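Notebook, gripper bench
5/18/19
Rosine writing, with Joscha in and out

Picking up the jaw slip again, and I want to get it all down before lunch while I still remember the order we did things in. Short version for Anneliese: the left finger on the hand-held gripper is walking on its mount, the width reading goes off with it, and the folding episodes we logged this morning can't be trusted past number 5.

Long version. Joscha noticed it first, bless him, when he squeezed the jaws shut on nothing and the readout sat at 2 mm instead of zero. I zeroed it, did a few picks, and it was back. We blamed the encoder for far too long (my fault, I had the Lammers encoder on my mind after all that trouble in the Utance rig) and swapped the cable, and then swapped it back. Same offset with either one. Then Joscha simply took hold of the left finger and wiggled it, and it moved. Not much, but you could feel a little click at each end of the travel.

So the electronics are fine, and I owe Pascal an apology for the message I sent him about his firmware.

Went back to the table with the folded egg cloth, the one with the little yolk face, and lined the jaws up on it again at the usual open width to see how the approach looks from the wrist camera. I wanted a view with both fingers and the holes showing, to keep next to the notes.

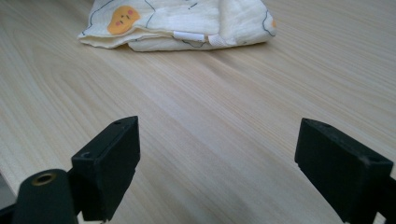 What we tried

Backed the left finger off completely and looked at the screw. The threads were clean and there was no trace of thread locker on them, although the build sheet for unit 631 has that step ticked. Put it back with a drop of the blue stuff and snugged it by hand with the short driver. Ute came by and reminded me, kindly, that printed parts don't like being cranked on, so I stopped well before I wanted to.

Repeated the empty squeeze 10 times afterward. Zero on every one except the last, and on that one I think I bumped the trigger. I'd still like somebody else to run it tomorrow once the locker has had the night to cure, because I have fooled myself this way before.

Still open

Does the right finger do the same thing? I couldn't feel any play, but I didn't take it off. Also need to ask Pascal whether the logger can complain when closed width isn't zero at startup. It would have saved us almost the whole morning.

Episodes 6 and up moved to the "suspect" folder on Jemley. Please don't delete them yet, Joscha wants to see if the offset can be subtracted.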